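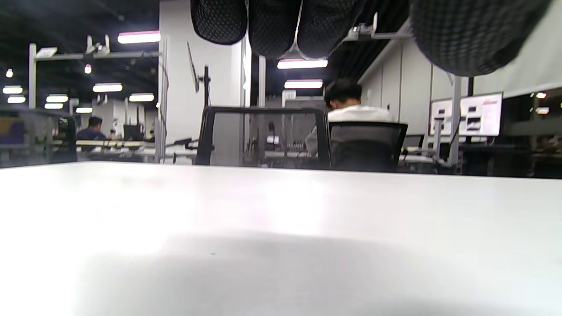

My sister swears that a white table is only ever clean for as long as it takes to walk away from it. I laughed when she told me, and then I went and looked at mine from a low angle, and I had to admit she had a point.

How to Look After a Matte White Tabletop in a Shared Workspace

June 14, 2025 – by the Skuvdale workroom desk

4 min read

I do love a big matte white table in an open office. It bounces the ceiling light around, it makes a good place to spread out papers, and it never seems to clash with anybody's chair. But a matte finish has its own little ways, and if you treat it like a glossy kitchen counter you'll end up with cloudy patches that catch your eye every time you sit down (ask me how I know!).

Start by clearing everything off. I mean everything, even the pen cup you think you can work around. Put it all on a spare chair and brush the loose crumbs and grit into your hand with a dry, soft cloth. Please don't skip the dry pass – grit dragged around under a wet cloth is how most of the fine scratches on our old table got there.

Next, fill a small bowl with lukewarm water and add 2 drops of plain dish soap. It will look like far too little, and you'll want to add more. Don't! Extra soap dries to a film, and on a matte surface that film shows up as a dull smear.

Wring the cloth out until it stops dripping, then work from the far edge toward yourself in long, straight strokes. Our table is 54 inches long, so I do it in two halves and let the strokes overlap a bit in the middle. Rinse the cloth whenever it starts to look gray, go over the whole top again with clean water, and dry it right away with a second cloth.

Now for the specks. A little dark dot in the middle of a white table will drive you up the wall, so try a fingertip first, with the damp cloth wrapped around it. If it stays put, lay the cloth over it for a few minutes and try again. For pen marks I use a bit of baking soda paste, very gently, after testing it on the underside. I'd leave the scrubbing sponges in the kitchen, the magic-eraser kind included, as they can rub a shiny spot into the finish.

One last thing about checking your work. Crouch until your eyes are almost level with the top and look across it toward the lights. Streaks you'd never notice standing up will be plain as day from down there, and a dry cloth usually takes care of them. Then put the pen cup back, and maybe a coaster or two while you're at it.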